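Opinion
Keep the ketchup on the table
By Lech Jabłońska
Print | E-mail this article
Shares: 215 | Comments: 40

I have never liked a kitchen where everything has to be behind a door before you can call it clean. My sister-in-law runs hers that way, and it takes her ten minutes to make a sandwich.

Play kitchens teach the same habit. We hand a child a set of small dishes and fruit, and the first rule is that it all goes back in the box. I would let it stay out until after tea. Children of 3 know where they put the orange.
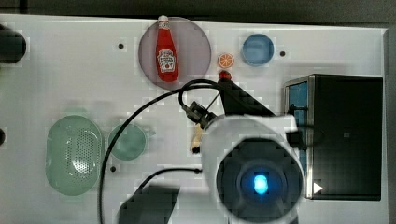 Ketchup on the pink plate, with the green colander to the left.

A bottle on a plate makes sense to me. Plates catch drips, and they can be carried to the sink in one go. Ksawery Chmielewska wrote in these pages in March that sauces belong in the cupboard door. I tried it and gave up after 2 weeks.

We use our cookers and signal cookery mostly through what we leave out. A colander within reach gets used. One at the back of a cupboard is forgotten, and the pasta is drained with a lid.
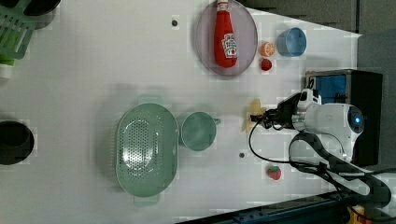
Should anything be put away at once?
Knives, and whatever belongs in the fridge. The rest can wait until the washing-up is done.

This site uses cookies. Accept | Manage settings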